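Giris Countertop Sealer, White and Light Surfaces
Sold by Grolisus

Water-based sealer for white and light-colored worktops, shelves and desks. Dries clear with a satin finish and does not yellow under normal indoor light. One can covers around 200 square feet in a single coat.

Wipe the surface with a damp cloth and let it dry before you start. Apply thin coats with a foam roller, working in one direction. Wait 3 hours between coats. Two coats are enough for a desk; use a third on a kitchen worktop. Keep heavy items off for 5 days.

Clean rollers with warm water and dish soap. Do not use on floors or outdoors. Store above freezing.

Also available: Fleletti matte, Colombo high gloss. Unopened cans can be returned within 14 days.
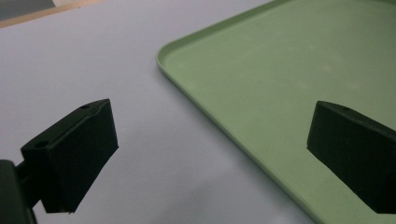 One buyer wrote that the second coat went on much smoother after a light sanding with fine paper, and that the smell was gone by Friday with the windows open.

Ships Monday to Friday. No shipping to PO boxes.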